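Melby library to lend refurbished computers from this spring

Families in Melby who have been sharing one laptop between three or four people will soon be able to borrow a desktop computer from the library, in much the same way as they would a book, though with rather longer to bring it back. The scheme, which goes by the name of Ayaaba, was given the go-ahead by the parish in February 2022 and will start with 27 machines, nearly all of them handed in by offices and households after an appeal in December.

Baiba Bite, the librarian, said she had been quite overwhelmed by the response. "People turned up with them in prams and wheelbarrows, and one gentleman made three trips in the rain," she said. "We had to move the large-print section to make room — I do apologise to our regulars, and it will be back where it belongs very soon." 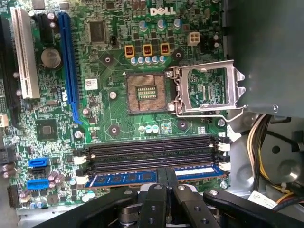 Borrowers will be able to keep a computer for ten weeks at a time, with a screen, keyboard and mouse included, and there is no charge beyond a £10 deposit, which is given back at the end. Every machine is opened up and looked over before it joins the lending list, and anyone who has never peered inside a desktop may be surprised by how much there is to see, from the long memory slots, one of them holding a blue module, to the square socket full of tiny gold contacts where the processor goes. Achilleas Bakalis, who is leading the repairs, would be very glad of spare keyboards and power leads, however dusty.

The scheme has £704 in hand for parts, £250 of it raised at the Flillau coffee morning, and a second round of lending is hoped for before the summer holidays. Names can be put down at the front desk during opening hours, and you will need your library card with you.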